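Speaker notes – "What We Throw Out and Why" – Grovgate library, evening talk, 7:30

Welcome everyone, thank Ilham Goh for the room and the tea. Let people settle, there's always someone hunting for a chair.

Start with my own kitchen. In June I kept every wrapper that came through the house, and by the end of the month I had two bulging sacks in the hallway and a very patient husband. (Pause, they usually laugh.) Most of it was small stuff – tear strips, sachets, the bits you never think of as trash because they're gone in a second. 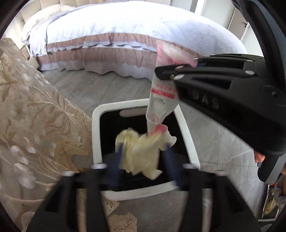 Then the Grovgate survey. Gianni Leone and his neighbors sorted 3,264 pieces over one season, bless them, and the small flexible packets were the biggest pile by far. Say this slowly. Go on to why they're so hard to recycle: many are layers of different materials pressed together, and pulling those layers apart costs more than the scrap is worth.

Mention the 13 households who switched to refill jars. Tell the story of Nimal Uddin and the lentils, but keep it short this time! 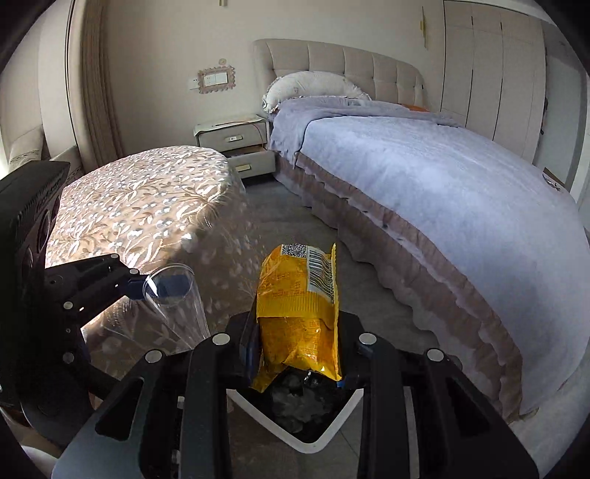 Should you rinse a snack bag before you throw it away? If it's going in the regular trash, save your water and just shake out the crumbs.

Move on to the sign-up sheet for the refill table. Pens are in my blue bag. Leave ten minutes for questions, and remind folks to bring their own jars next time.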